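Open day at Zirkley: an afternoon among the game boxes

I have wanted to see the Zirkley workshop for years, and in October they finally opened the doors. Zirkley refurbishes board games, card sets and poker cases for clubs and rental shelves, and if you're the sort of person who can't walk past a thrift store game aisle (hello!) it's a wonderful place to lose an afternoon.

Latifa Ouali took our group in at 2 p.m. There were 9 of us, mostly club players from Plostonley, plus a father and daughter who had come for the dominoes and stayed for everything else. She started us in the shelving room, where 482 games wait their turn, each with a paper slip tucked under the lid. I read as many slips as I could get away with. "Missing one bishop, smells of cloves" was my favorite.

From there we moved on to the sorting tables. A set that comes back from a rental gets opened, checked against its list and put back in order, and I could have watched that part all day. Poker sets take the longest, Latifa told us, as people will happily return a case with somebody else's dice in it. Card boxes are the other headache. The cards themselves can take 50 evenings of play, but the box goes at the flap long before that, and she would still take the old box over a plain new one if it closes at all. I'm with her on that — a deck in its own box just feels right.
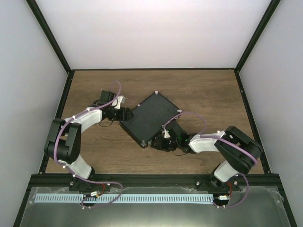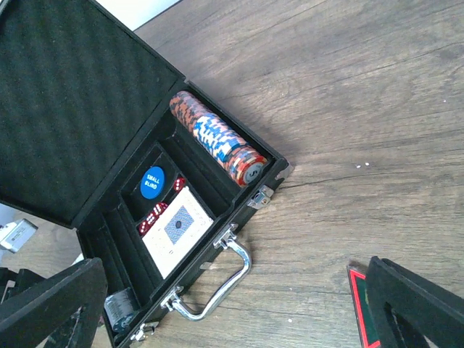

Poker chips on their sides, dice, the small blind button and a box of cards, all in one tray. 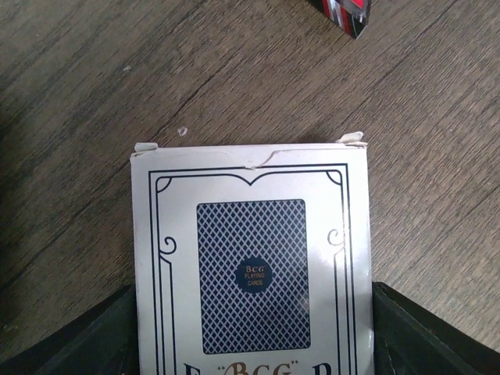

After the tables we got tea and almond cookies from Belhaj, the bakery next door, and then the sale shelf, which I had promised myself I'd only look at. I came home with a travel backgammon set and a bag of odd dominoes. The daughter got her dominoes too, a much better set than mine, and she knew it!

If you go, take the number 400 bus to the Udex stop and walk back past the bakery. The entrance is around the side, up a ramp, and the bell is quiet, so press it twice. They're planning another open day in spring, and Latifa says the jigsaw room should be ready by then.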